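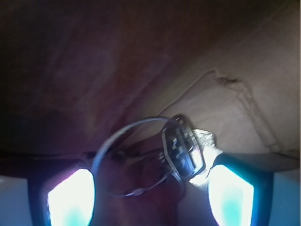

**By Sota Tamura**
Staff writer, Perulstead Weekly
10/9/21

Abdel Rahman cuts about 200 keys in a normal month, and more in October, when the students move into the apartments on Dodstead Avenue and somebody has to hand out copies. His shop in Plarkimthorpe has his name over the door and one chair for customers, which on the morning I visited had a box of padlocks on it. He moved the box to the floor and told me to sit.

I had come to ask about key rings. I wanted to know what people carry, how they carry it, and whether it matters.

"It matters a little," Rahman said. "People come in with a ring that weighs as much as a hammer and they hang it off the car key. Then they come back with ignition trouble. You can't say it was the ring every time. But take some weight off. It costs you nothing."

He asks every customer the same thing before he cuts anything: what does each key on the ring open? Most people can name the house, the car and work. After that they slow down.

"There's always one," he said. "It's from the last apartment, or a bike lock they threw away. I had a man with a key to his parents' old garage. The garage was torn down. I told him to keep it if he likes it, but put it in a drawer."

Rahman has his own drawer, under the counter, for keys customers leave behind. He says there are 340 in it, a number he knows from an afternoon last winter when the street was closed and he sorted them by maker. He doesn't reuse them. An old key that has been cut once is scrap to him, and eventually the drawer goes to the metal yard in Perulstead.

On the wall behind him are the blanks, on hooks, in rows. The common house keys are at shoulder height. Mailbox and cabinet keys are down low, and the ones he sells twice a year are up where he needs the step stool.

He likes a plain split ring, the coiled steel kind. Clips are fine for a belt, he said, but he doesn't trust the cheap ones with a spring gate.

"The gate gets lint in it and stays open a hair. You don't see it. A split ring has no moving parts. It hurts your thumbnail, that's the only complaint I hear."

For the thumbnail he has a fix, a flat staple remover that he keeps on a string by the register. He slid the jaws between the coils of a ring, dropped a key on and turned it around until it was past the overlap. It took a few seconds. He sells staple removers too, but he said most people already have one at home.

On size, he tells customers to go smaller than they think. A big ring lets the keys swing around and tangle. A small one keeps them stacked, though if it is too small the keys sit at odd angles and wear at the hole. When a coil has opened enough to see a gap, he replaces it without asking and adds the price of a new ring to the bill – 10 cents.

I asked how he tells his own keys apart. He took them out of his pocket and put them on the counter. There were no tags on them.

"Shape of the head," he said. "Round is the front door. Square is the back. The shop is six-sided. I can find it in my pocket in the dark, with gloves on."

That is what he recommends to customers who can't see well or who get home late. If two locks use the same style of blank, he will look for a version with a different head, or put a rubber cap on one. Colored caps sell better, but he said color is no help on an unlit porch. He is against writing an address on anything attached to a key. A phone number is all right.

The largest job he ever did was for a storage business on the Dodstead side, 300 padlock keys that all had to be stamped. It took him most of a week. He got one number wrong and found it on the last day, going back through the boxes.

"Forty-one twice," he said. "No forty."

Before I left he asked to see my keys. I have five on the ring and could account for four. He held up the fifth, a small brass one, and looked at the cuts.

"Filing cabinet," he said. "Do you have a filing cabinet?"

I don't. He took it off with the staple remover and waited for me to decide about the drawer. I put it in my coat pocket, and it's still there.

The shop is open Monday through Saturday and closes for an hour at noon. Copies of standard house keys are made while you wait. Car keys need a call ahead.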